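Village grain bank study follows the women who stayed with it

When Deolinda Bastos first sat down in the courtyard at Lumbantobing, she had a folder of survey forms on her knees and a plan to be finished before lunch. She came away well after dark, with most of the forms still blank and a bag of groundnuts she hadn't been allowed to refuse. That long afternoon (and she laughs about it now) set the course for a study that has just been released by the Delleck Center for Rural Studies, where she and fellow anthropologist Borislav Kovačević have been working on the history of village grain banks.

The idea behind a grain bank is an old one and easy to like. Families put in part of their harvest when prices are low, then borrow from the common store in the lean months and pay it back in kind. Outside donors helped set up a good many of them, often with a new storehouse and a short training course, and then moved along to the next district. The Delleck team wanted to know what the members themselves made of it all once the visitors had gone home.

They spoke with 319 households in all, going back to many of them a second time in July, when stores run lowest and people have the most to say on the subject. What they heard over and over was that the written rules had been changed, bent or quietly dropped. In Lumbantobing the loan period had been stretched so that it ended after the weddings, and the women who held the keys had begun accepting beans and dried okra in place of millet.

"On paper that's a project that failed to follow its own handbook," said Kovačević. "But the grain was there in the hungry months, and the people we met were rather proud of how they'd managed it." 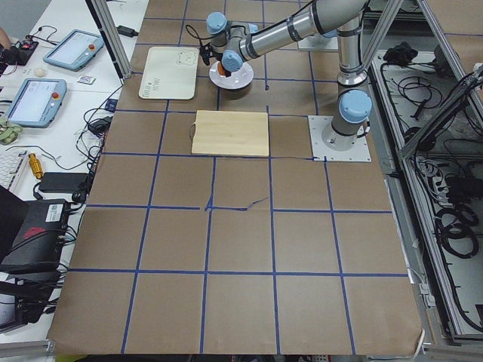

Bastos is careful to add that it wasn't all good news. Two of the grain banks in the study had closed, one after a run of bad debts and the other after a quarrel over who should have a say in lending. Younger wives, who had often married in from other villages, told the team they didn't always feel free to ask for a loan. The report gives them a whole chapter, and it's well worth reading slowly.

Valbona Ristić, who reviews farm support programs at the center, hopes that funders will take the time to go back and visit the older projects before they draw up new ones. She would also like to see them budget for local interpreters, who did so much of the patient work on this study and are thanked by name in its opening pages.

The full report is free to read at the center's library, and 100 printed copies are on their way to the villages that took part, along with a shorter version to be read aloud at meetings. Bastos plans to carry the Lumbantobing copies herself.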